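Talking bottles with Csenge Pap

17/12/2025

I got to the Henao bottling room before the kettle was on, which Csenge Pap says is the wrong time to get anything useful out of her. She was right. First ten minutes were mostly her moving crates.

The room is the back half of an old shoe store. One long bench, two sinks, shelving up to the ceiling on the street side. Henao makes cordials and pressed juices, small runs, and sells most of it within walking distance. Pap does the recipes and the bottling. Jairo Flores does deliveries and the accounts and, when pushed, the labels.

"People think it's the fruit," she said, once she'd sat down. "They come in and ask me about the fruit. Where is it from, when do you pick it. I buy it! From a guy! What I spend my days on is bottles."

So we talked about bottles.

She started in July two years ago with glass, because everyone starts with glass. Swing tops, the kind with the wire. They looked great on the shelf and she hated them by the end of the first month. Heavy. The rubber rings went hard. A case slid off Flores's cart on the hill and that was an afternoon gone, plus the stairs smelled of elderflower until fall.

"I cried about that case," Pap said. "Not a lot."

Flores, from the other sink: "A lot."

The change to plastic was an argument that ran most of the winter. Flores wanted it for the weight. Pap didn't want it at all. She thought the regulars would take it as a step down, and a few of them did. One man returned his empties and told her he'd be buying his lemon cordial elsewhere. He was back in the spring.

What settled it was a sample box from Likstead, the packaging people they still buy from. Clear bottles, several shapes. Pap filled one of each with water and left them on the bench overnight lying down. Next morning she knew which ones she didn't want. I asked if that was a proper test.

"It's my test. If it's leaking on the bench it's going to leak in a bag. What else do I need to know."

She still does it on every new delivery of caps. Fill, close, lay it on its side, go home.

I asked about color, as the lemon is so pale. I'd expected something closer to yellow paint, I guess that's the supermarket talking. Pap got quite heated here. She doesn't add color to anything and is tired of being asked why not.

"Lemon juice is not yellow! Squeeze one. Look at it. It's like, straw. A bit cloudy and then you filter it and it's straw. If I sold it bright yellow I'd be selling you something else."

She does filter, twice, through cloth and then through paper. Slow. The paper stage takes most of a morning for one batch and you can't walk off and leave it, or you can but she won't. She reads during it. Currently a book on roof repair, the Henao roof being what it is.

The filtering is partly taste but mainly so the drink stays clear in a clear bottle. In the brown glass she used for the ginger you could get away with anything, she says. In clear plastic every bit of pulp is on show and customers ring up to ask what's floating in it.

How does she tell batches apart before the labels go on? Cap color, mostly. A code she made up and has changed at least once, to Flores's annoyance. There's a sheet taped inside the cupboard door. The old sheet is taped under it. I asked which one was current and got two answers.

"The top one," said Pap.

"The top one is from before," said Flores.

It got sorted while I was there, top sheet came down, they wrote a new one. I wasn't allowed to leave until I'd read it out loud back to them.

Melati Kwok came in around then for her order. She runs the lunch counter at Grudix, two streets over, and takes lemon and ginger every week. I asked her what she looks for. She didn't have to think.

"Does the cap come off. I'm serious. I've got eight people in line and I'm stood there with a towel round a bottle like I'm strangling it. The glass ones were worse though. The glass ones I had Heriberto open."

Heriberto Bedoya is her cook. He has since told me by phone that he opened all of them, not just the glass.

Kwok also keeps the empties, rinses them and uses them for dressing. Pap pretended not to hear this. Henao asks for bottles back but doesn't charge a deposit, they tried it at the start and the bookkeeping drove Flores up the wall. Now there's a crate by the door. Some weeks its full. Some weeks there's one bottle in it and a glove.

I wanted numbers and Flores is the one with numbers. Last order from Likstead was 1,000 bottles, which is the most they've ever taken at once and is why you have to go sideways to reach the second sink. The best single day this year was the street fair, 201 sold, and he says he'd have sold more if he hadn't run out of change.

"Not out of drinks," he said. "Out of quarters."

Storage is the next headache. Full bottles go in the cold room, which is a closet with ambitions, and standing up only. Pap is strict about this. The laying down is for the test, after that they stand. Empties live on the high shelves in the bags they came in. Caps in tubs. She showed me how she'd stacked the tubs by how often she uses them, and then couldn't get at the one she wanted.

Has she thought about going bigger? Domis, the grocery on the corner of the market, has asked twice. They'd want a set amount every week, same size, same label position, same everything. She's thinking about it. Flores has thought about it and would like to.

"He wants a van," Pap said.

"I would like a van," said Flores.

Jacinto Tapia, who lent them the first press and still has opinions, thinks they should say no. He rang during the interview to say so and she held the phone out so I could hear. The gist was that a grocery pays late and complains early. He also wanted his funnel back.

I asked what she'd tell someone starting out now, at home, a few bottles for friends. She made a face, then gave me a fair bit.

Buy the caps and bottles from the same place, the threads look alike and aren't. Wash the new bottles too, they've been sitting in somebody's warehouse. Don't fill to the brim. Write on the bottle before it's cold, tape won't stick once it's damp. And don't use your nice bottles for the first batch, the first batch will be bad.
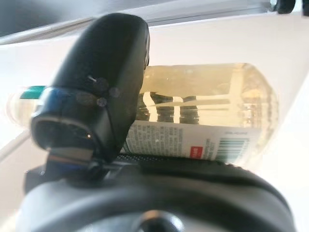
Pale yellow in clear plastic, with a teal-green cap.

Was her first batch bad?

"It was so bad. It was grapefruit. I'd left the pith in, I didn't know. My sister drank a whole glass to be polite and then asked could she lie down."

She still has one bottle of it, at the back of the cold room, glass, wire top. Flores would like the space. She won't open it and she won't throw it out.

We finished up standing as she'd started the paper stage on the next batch and needed the stool for the filter stand. Drip, drip. I asked if she ever gets bored of it. Not of that part, she said, the labels bore her, the labels she'd pay someone to do. Then she looked at Flores, who had found something to do in teh cold room.

Henao is open mornings. Bring your empties, rinsed please, caps in the separate tub. Ginger is back after New Year.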